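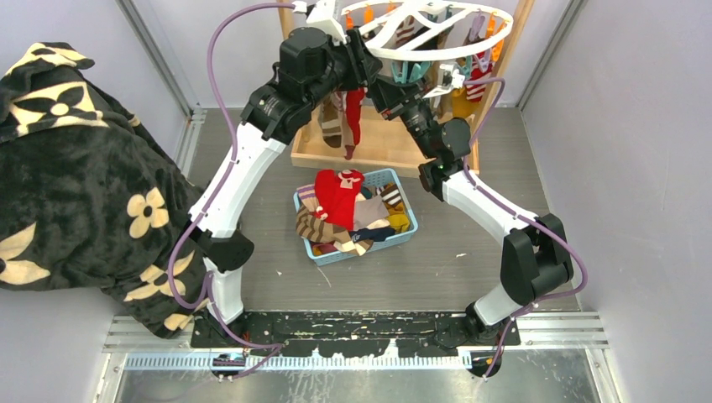 Most of what is written about drying small laundry is advice copied from other advice. These notes go with the fourth lecture of Household Textiles 191 and cover socks, baby clothes, dishcloths and anything else too small to be worth a rail of its own. The usual claim is that a special hanger dries such things faster than a plain airer does, and I would like you to be suspicious of it until you have weighed something. Look at how the two types end up being used together: a wooden drying stand, and a white circular hanging rack up with it. Ask which of the two is doing the drying. My answer for most of the lecture will be neither one. The air does it, and the equipment only decides how much of the cloth the air can get to.

What drying depends on

Four things matter: how much water is in the cloth when you hang it, how warm the air is, how damp the air already is, and whether the air moves. A rack has no say in the first three. It can help a little with the fourth by keeping pieces apart, and this is the whole case for it.

The first is the one people skip. A sock out of a slow spin carries a lot more water than the same sock out of a fast one, and no arrangement of clips makes up the difference. If your machine is set to 600 because somebody once told you it was kinder to the clothes, change that before you buy anything. Wool is the exception. For wool, see the notes to lecture two.

The fourth is easy to test at home. Hang two matching towels in the same room, one in front of a small fan and one in a corner. You will not need a scale to tell which one is ahead.

Claims to be careful with

"Dries up to 25 percent faster." This comes off the leaflet for the Irnard ring hanger, which I passed around in class. Faster than what? The leaflet does not say. It could be a heap in a basket. "Up to" also lets in zero. I wrote to ask and got a coupon.

"Hang socks by the toe." "Hang socks by the cuff." Both are stated with great confidence, frequently in the same article. The toe people say the elastic lasts longer if the clip is kept off it and the water does not run down into it. The cuff people say the clip leaves no dent in the foot, and the open end lets air in. I have not seen a decent comparison of either. Kalevi Keskinen, who taught this unit before me, hung his by the cuff for years, and his socks wore out at the heel like everybody else's.

"Never dry indoors." Too broad. Drying indoors puts water into the room, and in a small closed room it can end up on the windows and walls. With a window open or an exhaust fan running, the picture changes. Mold needs the damp to stay put.

"Rinse additives such as Filtosora shorten drying time." Possibly, by some amount, in some fabrics. The bottle gives no method and no number. Put it down as unknown.

The ring rack in practice

Let me be fair to it. A rack of this type takes up little room, can be carried from the bathroom to the balcony in one trip, and keeps pairs from wandering. Those are real advantages, though they have nothing to do with speed.
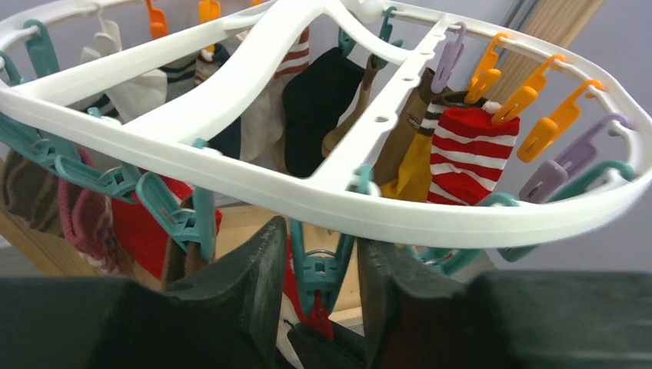
The weak point is crowding. The clips are set close, and the temptation is to use every one of them. Once thick pieces touch each other, the touching faces dry last, and you have paid for a device that recreates the pile you were trying to avoid. Leave a clip free between heavy socks. Thin ones can go side by side.

Openings inside the rim are useful because air can rise through the middle, but only if you don't fill the middle too. A black sock hung there is walled in by everything on the rim. On the rack we looked at there was a tan-brown one beside it and a white one with red stripes to the other side, and I would have moved at least one of the three outward.

Clip color is sold as a sorting aid. Teal for one child, orange for another, lavender for whoever is left. In real use it lasts a week. That same rack had a red-and-white striped sock on an orange clip and a brown one on lavender, and I defy anyone to reconstruct a system from that. If you want pairs to stay together, hang them together.

Trim is worth a separate word. A pom-pom, a thick band or a doubled cuff holds water after the rest of the sock feels dry, so that is the place to pinch before you put anything in a drawer. Seams at the toe are the same.

Last point on balance. A light plastic rack hangs from one place, and it tips if you load one side first. Start on opposite sides and work around. This matters more with wet cotton than with synthetics.

Exercise for next time

You need a kitchen scale, six matching cotton socks and a room you can leave alone for an evening. Dry weight first, and write it down. Wet all six, spin them together, weigh each one again. Hang three touching and three with a gap the width of your hand. Weigh every 15 minutes until the numbers stop moving, and note the time for each sock separately. Do not average until you have looked at the individual results, as the middle sock of the touching group is the one I care about.

If you can, repeat with the spaced group hung by the toe. Six socks settle very little, but we will pool the class results, and that should at least tell us whether the effect is big enough to argue over.

Write down where the heater is and whether it was on. Last April half the group left this out and we had to throw away their figures.

Reading: Clara has put the chapter on moisture in fabrics in the tray in the Oksanen room. The first half is sound. The second half recommends products, and you should read it the way you would read the leaflet.

Questions about the exercise go to me before you start weighing, please.

Orlando Mamani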